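Stendeo gripper kit, worth the money?
Forum > Home robots > Kits and parts

iwumbei
Monday, 20:14
I have bought the two-finger kit from Stendeo in June. Mounting took me 30 minutes, the manual says 20. My test is a green pill organiser on a marble floor. The tips are already scuffed, and for this price I expected better.

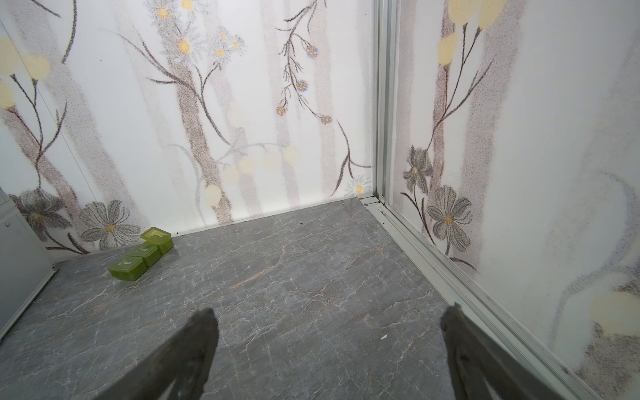 Replies (3)

cledley_tom
Scuffed tips are normal, they are sold as wearing parts. I would not call it a fault.

iwumbei
Excuse me, I don't agree. One tip is also a little chipped. The shop offers 2 spare tips, but the postage costs more than the tips.

Tichý
Mine are fine after five weeks. Do you close them against the hard floor? Try the soft covers from Dreltunholm, they fit with a bit of patience.

iwumbei
Thank you, I will order them. My opinion about the price stays the same.
Iddrisu Wumbei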